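November 2, 2020

Table clearing notebook, kitchen bench, room at the back

Good day. A really good day. I want to get it down before I forget which bits worked, and so that whoever picks up the bench next doesn't have to start from my scribbles on the back of the Marchetti delivery note.

Job for this week is still the same one: take a table with the leftovers of a small meal on it plus a lot of odds and ends, and work out a sensible order for putting it all away. Sounds like nothing. I have been clearing tables all my life and I had no idea how many little decisions I was making. The June notes (blue folder, second shelf) had us sorting everything by room first and by type second, and I've now come round to the opposite. Type first. Room later, when your hands are full anyway.

What I tried this morning was the "big flat things first" order from the Clirnimier sheet. Plates, then tray, then bowls, then whatever is left. It clears space very quickly and it looks wonderful for a minute or so, and then you are left with a scatter of small stuff and nothing to carry it in, having just sent the tray away. I did it twice to be sure. Second time was worse.

So after tea I turned it round. Small things first, tray stays till the very end, plates don't get touched until everything near them has gone. Much better! It felt slower and the walking was far less. I'd like someone else to try it cold, without reading this page first, and see if they land on the same order.

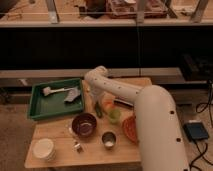
The tray is the piece I keep coming back to. I'd been treating it as one more item to put away, when it is much more useful as the place where the cleaning things live. With the brush and the grey cloth both in it you have one object to lift at the end and the whole cleaning kit goes with it. It's green plastic with raised sides, so nothing rolls off, and the brush handle lies across it on the slant with the cloth bunched up at the end of it. I used to fold the cloth. I've stopped folding the cloth. If it is going to be used again in five minutes, folding it is only for my own satisfaction, and a bunched cloth is easier to grab from any side. Note for the shelf: tray needs a clear spot at waist height, long side facing out. At the moment there's a box of Grullby samples in the way and I'd love it gone.

Plates. The stack lives at the front left corner and I've decided that is exactly right. You can get to it from two sides, and it is out of the way of your sleeve when you reach over for the tray. My one worry is how near the corner it is. A hand's width in would be kinder. I'll put a bit of tape down tomorrow and try to be strict about it.

Bowls next. The maroon one has been in the set from the start and is still my favourite, lovely and glossy inside and very easy to see against the pale wood. It makes a decent collecting bowl for anything tiny. I had a go at using the steel cup for the same job and it's too short, you overfill it straight away. Cup goes inside bowl, bowl goes on the shelf, done. That saves a trip, and it's the sort of saving that only turns up when you've done the thing over and over.

Small stuff was the real puzzle. The pen and any bits of hardware have no business being with the food at all, and they're the ones that go missing. My rule now, and I'm quite pleased with it, is "anything you would not want in the washing-up goes first". Pens, clips, loose fittings. They go straight into the drawer with the Esell label on it. I did the whole thing that way four times after lunch and never once had to go hunting.

Food second. I'm grouping all the fruit and veg together whatever their colour or size, and that includes long ones like a banana, which I was wrongly trying to keep separate on account of the shape. One basket. Anything in a packet or box goes in the cupboard and has to be carried upright. I tried carrying fruit and a packet together and the fruit won, so that's two trips.

Some figures while I have them. The Clirnimier order took 19 trips between table and shelves. I didn't write down the trips for the new order properly, which is annoying, but it was clearly fewer and I'll do it again with a pencil in my pocket. The bench log is getting on for roughly 2000 lines and it is time to start a second book. Please don't carry on in the margins.

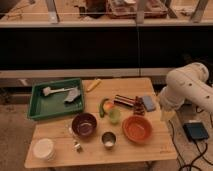
The other thing I want to settle is when to wipe. There are two schools of thought in this room and I've been in both of them. Wipe as you go, a patch at a time, or clear the lot and do one good pass at the end. I had been a firm believer in one pass at the end. Having done it both ways today I think the answer is one wipe in the middle, after the food has gone and before the crockery. Crumbs come off the food side of the table mostly, and if you leave them they end up stuck to the underneath of the bowls and go on a tour of the shelves. So: small bits, food, wipe, cups and bowls, plates, tray. Six steps. I can say it from memory already, which is a good sign.

On sponge versus cloth: sponge for the middle wipe, cloth for drying. The sponge needs a home on the right-hand side near your working hand, and it should go back there each time. The cloth goes back in the tray. If they swap places the whole order falls over, as I found out on my third go when I dried the table with the sponge and made it wetter than when I began.

Glass. I'm still nervous about clear glass on a pale table. It's so easy to miss, particularly anything little. I did think about a dark mat, and I may still ask for one, but the simpler fix is to move the glass early, straight after the pens and before the food. That does break my neat rule about crockery staying till later. I don't mind. An order that keeps the glass in one piece is the better order. Would somebody else have a look and tell me if there's a tidier way of writing it down?

Two cups of different materials shouldn't be nested, by the way. Metal in ceramic seems fine if you go gently, plastic in anything is fine, glass goes on its own. I've written this on the card inside the cupboard door as well.

To do:

Tape mark for the plate stack, a hand's width in from the corner.
Move the Grullby box.
Ask Marchetti if the shelf liners come in a lighter colour, the dark ones hide everything.
New log book. Number the pages before starting this time.
Copy the six steps out in big letters for the wall, with the glass added near the top.
Do the new order again and write the trips down.

Last thing. I timed nothing today on purpose, and I think it helped. When the clock is going I start grabbing two things at once, then I'm back to old habits and the fruit is on the floor. Timing can wait until the order feels dull. It isn't dull yet – I stayed on after I'd meant to go home, for one more round with the bowls and cups swapped over, and the swap made no difference that I could feel. Leaving it as written. Shelves are wiped, drawer is shut, pencil is back on its string.

Clirnimier kitchen bench notebook | Questions to the bench desk | © 2020 Clirnimier | Back to top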